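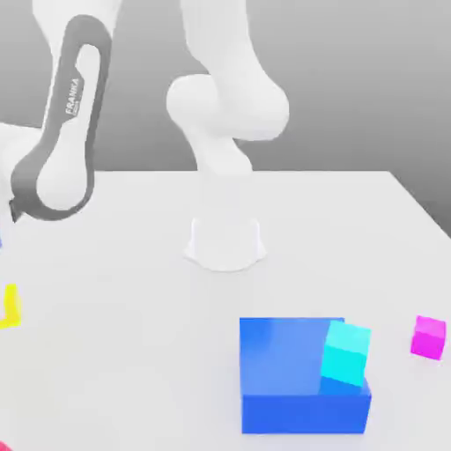
Rirkeston Boards > Home & Garden > Heating and Cooling

Thread: Pellet stove or stick with oil??

Started 27 November 2008

mudroom_mel
ok need opinions fast. Oil tank is at a quarter and the guy from Gratau wants a 514 gallon prebuy at a price I don't love. Neighbor has a Tarigan pellet stove and swears by it. House is two floors, 1,900-ish sq ft, drafty in back. Anyone switched? Regrets?

plow_dog
Switched three years ago. No regrets. Bought used, paid 2,000 with the vent kit. Burned 355 bags so far, all kept in the garage. Get the bags in before the snow.

tinroof
Regrets here. Loud. Fan runs all night and the upstairs bedrooms stay cold. Plus no power = no heat. We lost power two nights last winter and sat in our coats.

plow_dog
tinroof – that's what a battery backup is for

tinroof
Another thing to buy then. Add it to the price.

mudroom_mel
how loud is loud? like dishwasher loud?

tinroof
Louder than my dishwasher. TV goes up a few notches when it kicks on high.

grange_hall_66
Mine is a Grultia and I can sleep in the same room with it. Depends on the stove and whether you clean the thing. Most people dont. Scrape the burn pot every morning, vacuum the ash once a week, brush out the vent in spring. If the glass goes black in a day you have bad pellets or bad air.

plow_dog
Agree on the cleaning. Disagree on every morning, I do every third day and it's fine.

grange_hall_66
Softwood or hardwood?

plow_dog
softwood

grange_hall_66
Well there you go. Hardwood leaves more ash in mine.

saltbox
Nobody has asked about the drafty back half. Fix that first! We did the sill and the attic hatch ourselves, foam and weatherstrip, one weekend. Oil use dropped enough that I quit shopping for stoves. I'd keep the oil and seal the house.

mudroom_mel
saltbox fair point but the back is a crawlspace and I am not going in there in November

saltbox
Best time, no spiders

tinroof
lol

mudroom_mel
Update – got a quote for the stove put in, 2,171 with the vent through the wall. Doesn't include the floor pad. Seems high?

plow_dog
High for the small one. Ask if they'll let you do the pad yourself. And keep the furnace hooked up either way, your pipes will thank you.

grange_hall_66
Call your insurance before you sign anyhting. Mine wanted a copy of the permit.

mudroom_mel
didn't think of that. calling tomorrow. leaning toward a half tank of oil and sealing the hatch for now, stove next fall maybe

plow_dog
Pellets will cost more next fall

tinroof
You said that last fall.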